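Prarnetti bed folding set, README

Last change: 13 Jun 2025
Contact: Sandamali Saha (recording), Nigel Yeoman (files)

1. What is inside
The set has 1,910 demonstrations of handling clothes and other cloth on a bed. All were made by hand with two hand-held grippers, one for the left hand and one for the right. No robot arm was moved during recording. We recorded in Unutcombe and started in March.
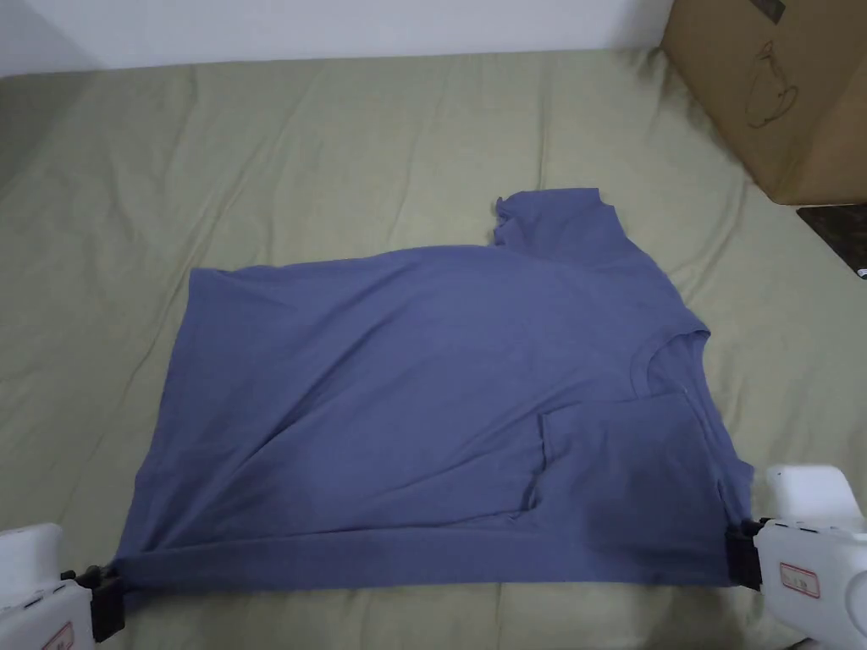 One demonstration begins when both grippers are open and ends when both are open again and lifted from the cloth. If the operator lost a corner and took it again, we kept this part. Please do not cut it out before you have read section 3.

2. Views
Each demonstration has a head view and one view from each gripper. The views are saved as separate files with one shared clock. Colours are not corrected, so the same cloth can look different from one view to another.
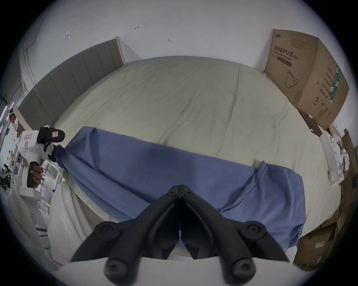
3. Known problems
In 68 demonstrations the clock of the left gripper is late. They are listed in late_left.txt and Nigel will repair them in the next version. In 72 others the operator stopped early. These have the mark "short" and are not used in our Lightfoot training.

4. Use
Free for research and teaching. For other use please write to Sandamali first.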